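Why Do Old Books Smell So Good?

Hi again, book sniffers! Yes, I know you do it. I do it too. You open a really old book, stick your nose right in the middle and breathe in. Mmm. A bit like vanilla, a bit like almonds, a bit like Grandma's attic.

A reader named Janelle Sison wrote to me in September and asked where that smell comes from. Great question, Janelle! I had to go and do some digging, and it starts with a tree.

What paper is made of

Most paper is made from wood. The wood gets chopped up and turned into a mushy soup called pulp. Then the pulp is spread out very thin, squeezed and dried. Look at a torn edge of paper with a magnifying glass and you'll see tiny hairs sticking out. Those are fibers, and they're made of stuff called cellulose (say it like this: SELL-yoo-lohss).

Wood has something else in it too, called lignin. Lignin is a kind of glue that holds the fibers together and helps a tree stand up tall. Trees love it. Paper, not so much! When lignin meets air and sunlight, it slowly changes and turns yellow or brown. You've probably seen this if you ever left a newspaper on a sunny windowsill. Newspaper has lots of lignin in it, so it can go yellow in just a few days.

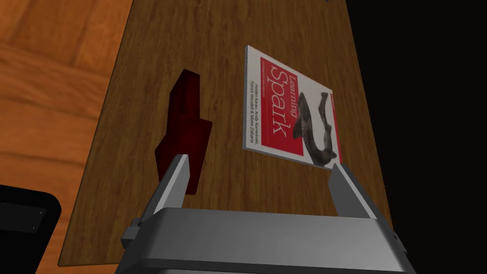

Cheap paperbacks often turn yellow faster than fancy books, and it's the same reason. Their paper usually has more lignin left in it. My copy of The Otters of Kirnlow is the color of weak tea now, and it cost me 36 cents at a yard sale, so I can't complain.

Okay, but what about the smell?

As paper gets older, the cellulose and lignin break down very, very slowly. When they do, they let go of teeny bits of chemicals that float off into the air. Scientists call them volatile organic compounds, or VOCs for short. "Volatile" just means they float away easily. Your nose catches them, and your brain says "old book!"

One of those chemicals is called vanillin. Guess what else has vanillin in it? Vanilla! Another one smells like almonds. The ink, the glue in the spine and whatever room the book has been living in all add their own little bit. My friend Darragh Carroll has a cookbook with 377 pages and every single one smells like onions. He keeps it next to the stove.

New books have a smell too, but that one comes mostly from fresh ink, glue and the things used to make the paper. It's a totally different sniff!

Can paper last 100 years?

Oh yes, and much longer than that if it's looked after. Lots of books today are printed on acid-free paper, which breaks down more slowly. At home, keep your books out of bright sun and away from damp places (the bathroom is a terrible library, sorry). If a book smells musty, like a wet basement, it might have mold on it. Don't sniff that one! Show it to a grown-up.

Try it yourself

You need 4 strips of newspaper. Put one on a sunny windowsill, one in a drawer, one inside a closed book and one taped to a wall in the shade. Write the place on each strip in pencil. Wait two weeks, then lay them side by side. Which one is the yellowest? Mine are still going, and the windowsill one is winning by a mile.

Write and tell me what you get!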